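How to Sort and Fold Denim on a Small Table

Updated 25th August

Skill level: easy
Time: 16 minutes for a normal load of jeans, longer if you have not done it before

Denim is heavy, it holds a crease, and it does not stack well when it has been folded in a hurry. Most people fold jeans on the bed, where the surface gives and the legs slide out of line. A small hard table works better, even one that is shorter than the jeans themselves. The method on this page is for a square table that you can walk around, and it covers jeans, denim shorts, denim shirts and the odd pieces left over from hemming.

What you need

A square table with a matte top. Gloss paint lets the cloth slide.
A laundry basket for the pieces waiting to be folded.
A second basket or a clean chair for the finished stack.
A lint roller or a damp cloth.
A shelf or drawer with at least 13 inches of depth.

If you are buying a table for this, look for a plain top with no raised lip. We have used the Torora folding table and the smaller Brirent one. Both are fine. The Torora stands a little higher, and that is easier on the back if you are tall. The Brirent packs flatter.

Before you start

Check that the denim is fully dry. Waistbands and pocket corners stay damp after the legs feel done, and a damp waistband in the middle of a stack will make the whole shelf smell. Press the inside of the front pockets between two fingers. If it feels cool, hang the jeans up for another hour.

Empty the pockets, close the zipper and fasten the button. Turn everything right side out, unless it is new raw denim, in which case leave it inside out for the first few months so it does not mark paler clothes.

Wipe the tabletop. Dark indigo picks up lint and shows it.

Step 1. Sort by weight, then by color

Make three piles in the basket or on the floor beside you: heavy jeans, light or stretch jeans, and everything small. Within each pile put the darkest at the bottom. You will fold from the top down, so the darkest pieces end up on top of the finished stack, where they cannot rub off on the faded ones under a load.

Step 2. Bring one piece to the table

Only one. A second pair on the table takes the space you need for the legs. Set it down near an edge, still bunched up, and find the waistband or the longest seam before you try to spread anything. Pulling at a random corner usually twists one leg around the other.

Step 3. Open it out from the edge

Hold the piece by the part that is closest to the edge and draw it toward the center of the table. Let the rest follow. On a small table some of the cloth will hang over the side, and that is fine as long as the waistband is flat on the top. Watch for folded seams. A seam that has doubled over needs to be smoothed now, or it will press in as a hard ridge.

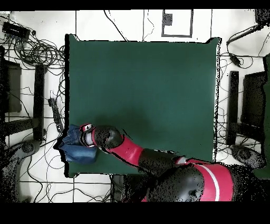
Step 4. Match the legs

Lay one leg on top of the other so the outer seams line up. Run your palm from the waistband down to the hem. The crotch seam will stick out as a small triangle – tuck it in so the long side is straight.

Step 5. Fold in thirds

Bring the hem up to just below the back pocket, then fold once more toward the waistband. You should have a block that stands on its own edge. If it falls over, the first fold was too loose. Stretch jeans may need a fourth fold.

Denim shirts go face down, sleeves across the back, then in thirds from the bottom. Shorts are folded once, side to side.

Step 6. Deal with scraps and offcuts

Pieces cut from hems are worth keeping for patches if they are larger than your hand. Flatten them, stack them by shade and put them in an envelope or a flat box. Smaller bits can go in a jar for stuffing. Very faded scraps make the best patches for old jeans, because new dark denim looks wrong next to a worn knee.

Step 7. Put the stack away

Stand the blocks upright in a drawer, fold side up, or lay them on a shelf no more than six high. Leave a finger's width at the end of the row so you can pull one pair out without dragging the next.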